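Diary of the Refurbishment Floor, Prusley
September, morning entry, begun at 7:40

The floor opened on time. Bench three was given over to processor work for the whole of the morning, as agreed at the last monthly meeting, and the remaining benches continued with the cleaning and sorting of the school machines. The department has kept this diary since the automation trial was approved, and the entries are meant to be read by the Iwasaki office as well as by our own staff. I shall therefore repeat a few things that are familiar to anyone who works here.

The question put to us by the Iwasaki office is a plain one: which of the chores on this floor can be given to a machine at present, and which cannot. We were asked to answer it chore by chore and to avoid general opinions. The list we drew up in the spring has grown longer than anyone planned. It includes opening cases, blowing out dust, pulling and sorting memory, removing and seating processors, wiping old paste, routing cables, applying labels, and packing finished units for the truck. It also includes sweeping, emptying the bins and wiping down benches, which were added at the request of the day shift and which I opposed at the time. I no longer oppose it. The department spends more hours on those last items than the accounts suggest.

The count for the trial stands at 1308 units received. Of these, 406 have passed through the automated opening station and gone on to a bench without a person touching the case screws. The station has been dependable on the two case types it was set up for. It does nothing useful with any other. When the mixed pallet arrived from Drostach, with its several makes and its missing screws, the station was switched to standby and two people opened the cases by hand before lunch. I record this without complaint. The pallet was bought at a good price and the station was never promised to handle it.

At 9:15 the bench turned to processors. Removal and seating have been the subject of more argument in this department than any other item on the list. To a visitor the work looks like nothing. A lever comes up, the retention bracket lifts, the part goes down into its place, the bracket closes, the lever goes back under its catch. A trained person does it in less time than it takes to write that sentence. The difficulty lies in the pins. On the boards we handle most often, the contacts stand in the socket, and a part that comes down crooked, or is let go a little too soon, may bend a contact that cannot be seen without a loupe. The board is then set aside for the pin bench, and the pin bench is slow.

The guidance issued to staff says that the part is to be lowered straight, released flat, and never slid. It says further that if there is any doubt about the position of the part, it is to be lifted clear and started again. I have asked that the same guidance, in the same words, be applied to the machine. The Pevudico software has a setting for how long it will search for a fit before it gives up, and I have had that setting reduced. A machine that gives up early and calls for a person costs us a minute. A machine that persists may cost us a board.

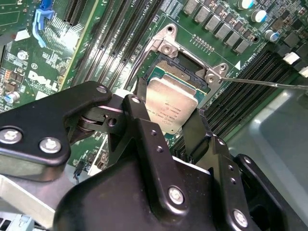 Was the minute really so cheap, Halden Row asked in the margin of the shared copy, if the person had to leave another bench to spend it? The remark went on at some length. It held that an assistant which must be watched is a second job and no assistant at all, that the day shift had been promised relief from the dull work and had been given supervision of it, and that the department should measure walking as well as working.

I have left the remark in place and I think it is fair. Our forms record the time a unit spends on a bench. They do not record the time a member of staff spends going to and from a bench that has called for help, nor the time it takes that person to find the thread of what he or she was doing before. A column for this will be added. I have asked the evening shift to fill it in as well, so that the two can be compared, and I expect some grumbling about the extra paperwork.

I would add one point in answer. The calls for help are not spread evenly through the day. They gather at the start of a new batch, when the board type changes, and again when a board has been put down at an odd angle or a memory latch has been left standing open. A batch of one type, laid down with care, runs with few calls. Some of the relief that was promised therefore depends on the preparation, and the preparation is at present done by people. Whether it is duller than the work it replaces is a matter on which the shift is divided.

At 10:30 we reviewed the question of the Dell boards. They make up a large part of what comes in from offices, and their layout varies less than that of the mixed stock. The recommendation going to Iwasaki is that processor seating should be tried on these boards first and kept to them until the search setting has been settled. I have also recommended that no board with an open socket be left on a bench over the break. The plastic covers are in the second drawer. They are there to be used.

The household list was taken up after that. It was sent down to us by Iwasaki, where a group is preparing a paper on domestic chores, and we were asked to comment from the shop side. Their draft supposes that work in the home must be easier, there being no contacts to bend and no antistatic straps to wear. The department does not agree. A bench is lit, level, and set out in the same way each morning. A kitchen counter is none of these. Our sweeping trial is the nearest thing we have to housework, and it has been the least satisfactory part of the program. The sweeper does well on the open floor and poorly under benches, where most of the screws end up. It has been given a budget of 200 hours, and I shall ask that the remainder be spent under the benches.

The bins have not been attempted. Wiping has been attempted once and stopped, as the cloth was carried over a bench that had not been cleared. No harm was done, but the clearing of a bench requires somebody to know which small parts are wanted and which are waste, and I do not know of a machine on this floor or any other that I would trust with that decision today. Our comment to Iwasaki will say so in about those terms.

Labels are a different matter. The label arm has applied its first 100 without a fault that anyone has reported, and I propose to take the item off the trial list and treat it as ordinary equipment. This will be the second item so treated, after the dust cabinet.

Matters outstanding at noon: the new column on the time form; a reply to Drostach about the missing screws; a replacement loupe for the pin bench, the present one being scratched; and a decision on whether the afternoon batch should be Dell boards only. I am inclined to say yes. The evening shift has asked that the compressor be drained before they arrive, and this will be done at 3:30.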